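Skin Diary: September

Posted in September by the Haleo diary

Print this page | E-mail this page

Okay, so I caved and bought the Vondach overnight cream. I know, I know, I said in my last entry that I was done buying moisturizer until I'd finished the jars already in the bathroom cabinet. But my cheeks have been so tight in the mornings that smiling felt like work, and the little shop by the bus stop had one left with the box a bit squashed, so they knocked a few dollars off. What was I supposed to do, leave it there?

First impressions: it smells like cucumber and a tiny bit like pencil shavings (in a good way!). It's thick. You really have to warm it up between your fingers first or it drags, and I learned that the hard way around my nose, where I already had a dry patch the size of a dime. Night one I used way too much and woke up stuck to the pillowcase. Night two I used half as much and it sank in while I was brushing my teeth.

I've been using it for 3 weeks now and my cheeks are so much calmer. The redness next to my mouth is nearly gone, and my foundation has stopped clinging to my chin by lunchtime. My forehead is another story. I got 2 bumps right at the hairline, and I can't decide if I should blame the cream or the new Issa shampoo, which I started the same week like a genius. I've gone back to my old shampoo for now and we'll see. 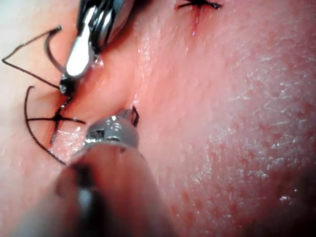 Close up, smooth on one side and speckled on the other.

Oh, and the Lasalard toner! I almost forgot. I got a sample bottle ages ago and finally opened it. It's very watery, no scent at all, and it runs straight down your wrist into your sleeve if you tip it into your palm, so now I pour it on a cotton pad over the sink. I like how my skin feels after, kind of bouncy, but would I pay 40 dollars for the full size? Probably not. My rose water does nearly the same thing and I get it at the grocery store.

My sunscreen is almost empty too, and I've been cutting the tube open with kitchen scissors to scrape out the last of it. There's so much left in there! I got four more mornings out of a tube I'd been ready to throw away, and I've got a sandwich clip on the end so it doesn't dry out.

Plan for the next couple of weeks: Vondach at night, but only on the cheeks and neck, plain gel on the forehead, and no new shampoo until those bumps go away. I also want to try sleeping with the window open a crack, as the heater in my room came on last night for the first time and I woke up with lips like paper. Lip balm is on the nightstand already.

Print this page | E-mail this page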